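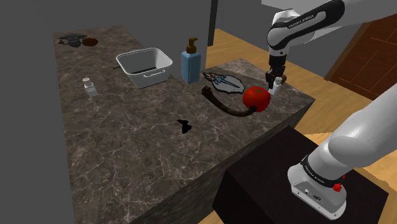
Seven weeks into the Lonach neighbourhood watch and I still get a small thrill when I clip the torch to my coat! I signed up last November, in the week after the third van on our road was broken into, and then waited months for the vetting to come through. I had more or less forgotten about it when the email landed.

We walk in pairs, two hours at a time, and my loop starts at the bus shelter, goes down behind the Pons bakery and comes back along the canal path. Most nights the big event is a wheelie bin on its side. I love it anyway. I've lived in this town for years and had never once noticed the alley that joins the library car park to the allotments (there's a fig tree in it, a proper one).

The part I wanted to write about is bike marking, because Saturday's session was brilliant. We set up two tables outside the station at ten and the queue was already past the ticket machines. We marked 84 bikes before the kits ran out. Our target was 100 and I think we'd have sailed past it with another box. People were so cheerful about it, even the ones we had to turn away, and one lad had cycled over on his gran's tricycle and wanted that done as well.

If you missed it, the police station front desk will give you a kit while they have them. Put the sticker on the frame under the saddle, leave it alone overnight, then register the number the same day you peel off the backing. I left mine a fortnight and couldn't find the card, so learn from me. Take a picture of the frame number too. It's usually underneath, by the pedals, and usually covered in mud.

Our next public meeting is upstairs at the Prarkix on the high street, half seven, and we'll be talking about the broken lights on the canal path. The council has had our list for a while now and two of the lamps are working again, so keep reporting them, please! Every report has the lamp post number on it and that really does speed things up.

I'm out again tonight with fresh batteries and a flask.

Posted 6/14/21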